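The Erance Reading Chair
July
By the workshop desk, Plirkisach

The Erance is a chair for sitting in and reading. We mention this because a good deal of modern seating seems to have been designed for being walked past. The Erance has two arms at the same height, a back that goes up far enough to meet your head, and a seat you can leave without asking for help. It comes in one size and four covers, and it has no charging port.

We have been making it for long enough to have fixed the things people wrote in to complain about. The first version had a seat so deep that shorter readers had to choose between the backrest and the floor. The second had arms that sloped, and mugs traveled down them with great dignity and landed on the rug. The current model has a shallower seat and flat arms wide enough for a paperback laid face down, which we know you do even though it ruins the spine.

The frame is kiln-dried beech, glued and doweled, with corner blocks screwed in underneath where only a vet or a toddler will ever see them. The springs are from Hämmerli, who make them in a single pattern and have declined, politely, every suggestion we have sent them. After the first few letters we came to admire this. The springs are tied by hand, and each chair takes most of a morning. If you turn yours over you will find the tier's initials in pencil on the back rail.

The back cushion is loose and has a zipper. The seat cushion also has a zipper, placed at the rear, so that it can be flipped over when one side starts to show your preferences. Both have a foam core wrapped in a feather-and-fiber layer, and both will look a little slumped by Sunday evening. Pick them up by two corners and drop them on the floor a couple of times. It is the only exercise the chair requires of you.

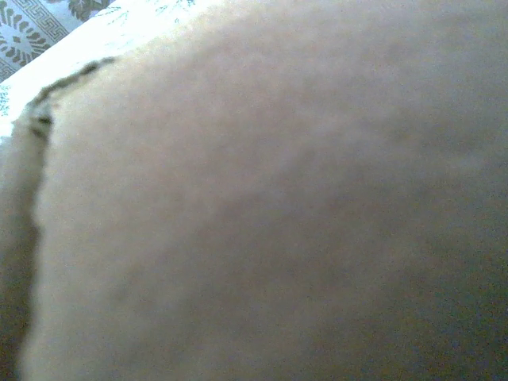
Can the covers go in the washing machine?

Only the two cotton ones, on a cool cycle and closed at the zipper, and they should go back on the cushions while still slightly damp. The wool and the linen are for the dry cleaner. We have seen what happens when a customer decides otherwise, and it makes a very nice cover for a much smaller chair.

Covers are woven for us by Ravetti, and the names on the swatch card are theirs. We would not have called anything "Thoughtful Oat." Swatches are free, and we will send up to 600 of them a month before the mailroom starts making remarks, so please order the ones you mean. Look at them in the room where the chair will live, once in daylight and once by the lamp you read under. The two results may not agree with each other, and the lamp should win.

Delivery takes place on a Thursday. It has always been a Thursday - the van belongs to a piano mover the rest of the week. The crew will carry the chair into any room you like, provided the doorway is 31 inches or wider, and will take the packaging away. The legs come off with a quarter turn if things get tight in the hallway. They will not give an opinion on where you put it, although one of them has been known to sigh.

Prices

Erance chair in plain cotton, either color: $2,101
Erance chair in wool or linen: $3,406
Matching footstool, any cover: $609

We are aware that the jump from cotton to wool is a steep one. The wool is heavier, harder to cut and has to be lined, and Ravetti charges for it as if they had raised each sheep by name. The cotton chair is the same chair underneath. If you are torn, buy the cotton and spend the difference on books, or on the footstool, which most people leave off the first order and then write to us about in the fall.

The frame and springs are guaranteed for as long as you own the chair. Cushion fillings are guaranteed for five years, and covers for two, except in homes with cats, where we can offer only sympathy and a discount on a second set. Repairs are done in the Plirkisach workshop, and we will collect. Please check down the sides of the seat before we do. We keep a drawer of pens, bookmarks and reading glasses from returned chairs, and the drawer is full.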